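Rechercher sur le site OK

Le bras qui voulait être chimiste

21 juin 2020

Dans notre simulateur, la pince de Rorkidex écarte ses deux doigts de part et d'autre d'une plaque à 96 puits, et tout a l'air simple.

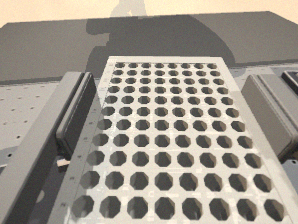
Éloge modéré du faux

Je tiens le robot domestique pour un loisir coûteux qui se déguise en économie. Le nôtre se construit à l'atelier partagé Ultanbridge, sur un établi que nous disputons à un tour à bois. Il devait coûter moins cher qu'un appareil d'occasion à 2000 euros. J'en suis à 969 euros de pièces, sans compter les trois moteurs grillés, que j'ai classés en « formation ».

On me reproche de passer mes soirées dans la simulation. Un vrai bricoleur, paraît-il, a de la limaille sous les ongles. Je réponds que la table perforée à l'écran a des trous bien alignés, alors que j'ai percé la nôtre moi-même, un soir de décembre, avec une confiance que je ne m'explique plus.

Le défaut du simulateur, c'est sa politesse. Les câbles n'y tirent sur rien, le support de plaque ne prend pas de jeu et les vis restent où on les a dessinées. J'ai pu y lancer jusqu'à 198 essais en une nuit. Sur l'établi, j'en fais trois avant de chercher une clé.

Il faudrait pourtant cesser d'opposer les deux. Ceux qui méprisent l'écran cassent du matériel, ceux qui ne le quittent plus possèdent un très beau dessin animé. Je plaide pour l'aller-retour, même humiliant – surtout humiliant – et pour qu'on note les ratés de l'établi dans le modèle au lieu d'accuser la gravité.

Samedi prochain, je refais le support. J'ai emprunté un pied à coulisse.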